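3.2 Workcell layout and upkeep

The two-arm cell at Plenddale was set up once and then kept unchanged for all of the trials reported here. The table is covered with a green cloth and closed off at the back by a dark curtain, so that the background in the head view stays the same between sessions. The left arm carries a multi-fingered hand and the right arm carries a two-fingered gripper. We kept the two different end-effectors on purpose, as the Bindex controller is meant to run mismatched pairs.

Before each session the operator squares the cloth to the table and sets the plate at the centre. The objects are then laid out on either side, one within reach of each arm. Figure 4 shows the cell during a pumpkin trial, with one pumpkin in the left hand and the right gripper beside the other.

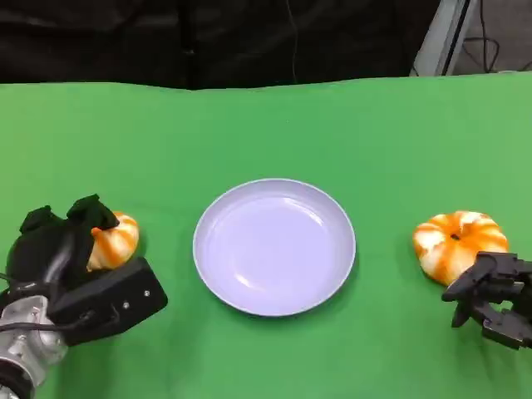

Figure 4. The cell in use, seen from the head camera. Left: multi-fingered hand. Right: two-fingered gripper. The plate between them is the placing target.

3.3 Maintenance schedule

The fingertips of the left hand were wiped down every 30 grasps and checked for lifting at the corners. Worn tips were replaced as a full set, and the hand was re-zeroed against a flat block before work resumed. The gripper linkages were greased every 600 cycles. At the same interval we checked the screws on the palm housing and the run of the cable along the left forearm, which had rubbed at the wrist during the Fludville pilot and was re-routed with more slack.

Camera calibration was repeated after any change to the table, the curtain or the arm mounts. One calibration used 16 board poses. Ho-yin Tam and Harpreet Gosselin carried out the mechanical work and Sombat Duangkaew kept the service log. Over 3,000 cycles the gripper needed one new finger joint. Trials interrupted by a repair were discarded and run again from the start.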